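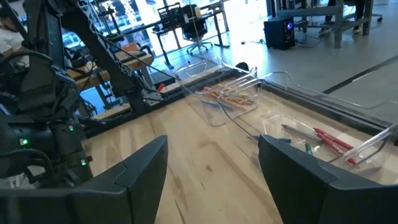

Sprechnotizen, Zane Jankauskaitė, Werkstatttag Druvomen

Folie 1. Guten Morgen. Ich spreche heute über das Vormachen: Wie zeigt man dem Roboter das Sortieren von Stiften? (langsam sprechen!)

Folie 2. Zwei Wege. Mit der Hand führen oder aus der Ferne steuern. Bei Cekulel haben wir beides probiert, je 24 Durchgänge. Fernsteuerung braucht mehr Übung, ich selbst brauchte vier Tage.

Folie 3. Fehler nicht löschen, sondern markieren. Pause für Fragen.

Diese Seite verwendet Cookies. Einverstanden | Ablehnen
Suchbegriff eingeben Suchen

Kommentare

Vasiliauskas: Gibt es die Folien auch als PDF?

Birte: Wie lange dauert ein Durchgang?

Zane J.: Meistens etwa elf Minuten mit Aufräumen.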